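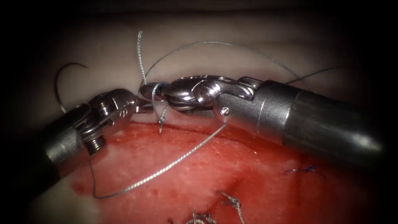 By Mertens

Flerngate has put its prices on the wall. Since April every work in the main rooms has carried a small card giving the title, the year, the medium and the sum the gallery paid for it. I think the last line should come off.

The argument for it is fair enough. Public money bought most of these pictures and the public ought to know how it was spent. I agree, and the figures should be in the annual accounts and on the website, where anyone can look them up. A wall is a different place. People read the card before they look at the painting, and a price is the easiest part of a card to remember.

I spent a Sunday afternoon in the room with the two Stevura canvases. The large grey one cost 2,925 pounds. The smaller one, bought much later from a dealer, cost many times that. Visitors stood in front of the small one and talked about money. Most walked straight past the grey one, and it is the better painting. It was made when the artist was still working out how thin the paint could go, and you can see the weave of the cloth through it in the lower half. You have to stand still for a bit to get that.

A price tells you what a buyer and a seller agreed on one day. It depends on who else was bidding, whether the artist had died, and what was in fashion. The Reltora prints in the corridor were bought for 40 pounds the pair, and I doubt the gallery could afford them now. Neither sum tells you how they were made or why they hang next to each other.

If Flerngate wants to fill the space on the card, there are plenty of useful things to say. Where was the work made? Has it been cleaned or relined? Who owned it before? The old cards had some of this and it was cut to make room.

The gallery says it will review the cards after 2,000 visitors have filled in the form at the desk. The form has 2 questions and neither of them asks about the prices. I wrote my answer on the back.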